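Clothes swap moves to bigger room after 674 items handed in

Community | Reuse and recycling

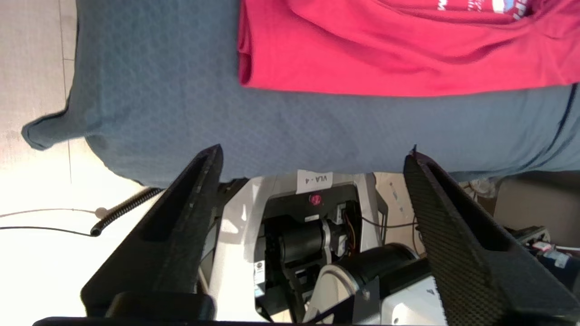 Last updated: June 2024

A clothes swap that began with a couple of rails in a school corridor will move to the main room at Jaramillo Hall next month, after 674 items were handed in at the latest collection.

Organisers said the pile had outgrown the small meeting room, where clothes are sorted and folded before each swap. T-shirts make up the largest group, followed by children's trousers and jumpers. One of the T-shirts, bright red with a white printed design, lies folded on a blue-grey cloth.

The swap is run by Itzel Quezada and Karla Ledesma, who met when their children were in the same reception class. It is open to anyone living in the area and there is no charge to take part.

People bring clean clothes they no longer want and receive one token for each item accepted. Tokens can be used on the day or kept for the next swap. Anyone who has nothing to bring can ask for five tokens at the door.

"We had people queuing down the stairs in spring, and with pushchairs it was not much fun," Ms Quezada said. "The main room has level access from the car park and we can put the children's things on their own side."

A total of 154 people came to the last swap, which ran for three hours. At the end of the afternoon 278 items were left over. Most were kept back for July, and the rest went to the textile bank behind the Pellano supermarket.

Folding has been the slow part. T-shirts used to be put out on hangers, but the rails filled up and the sizes got mixed. They are now folded into rectangles and stacked on tables by size, with the label end facing out so that people can check it without opening the whole thing up.

Ms Ledesma said the tables would be covered with cloths again. The hall's tables have rough edges in places and a knitted top was snagged on one of them last year.

"A plain cloth is fine, and it helps if it's big enough to hang over the corners," she said. "If anyone has an old one they don't use, we would take it. Dark or light, we don't mind."

The pair are also asking people to look at what they bring a little more closely. Small marks and missing buttons are accepted if they are pointed out, and go on a separate table marked for mending. Clothes that smell of smoke or damp will be turned away. Underwear, school uniform with a name sewn in and single socks are not taken either.

Printed T-shirts are welcome, including old club and event shirts, although shirts with a cracked or peeling print tend to stay on the table. Ms Ledesma suggests cutting those up for dusters at home.

Adult coats and boots will be accepted for the first time in July, as the main room has a store cupboard that can be locked between swaps. There will be a limit of two coats per household until it is clear how much space they need.

The move will cost more. Hire of the small room was covered by the sale of tea and cake, but the main room is charged at a higher rate. Avo, the cafe on the ground floor, has agreed to run the refreshments and give part of the takings towards the hire. Wasix, a laundry on the same street, will wash the table cloths without charge.

More than 3000 items have changed hands since the swap started – a figure taken from the notebook kept at the door, where each token given out is marked down.

Clothes for the July swap can be left at the hall reception during opening hours. They should be washed, folded and in a bag that the owner does not need back. Reception staff cannot give out tokens, so a name and phone number should be put inside the bag and the tokens will be ready at the door.

Help is wanted with sorting on the two evenings before the swap. No experience is needed, and those who help can choose their own clothes half an hour before the doors open. The date will be put up on the hall noticeboard once the booking for the main room has been confirmed.

Shares: 41
Comments (6)

Tags: clothes swap, Jaramillo Hall, second-hand, things to do with children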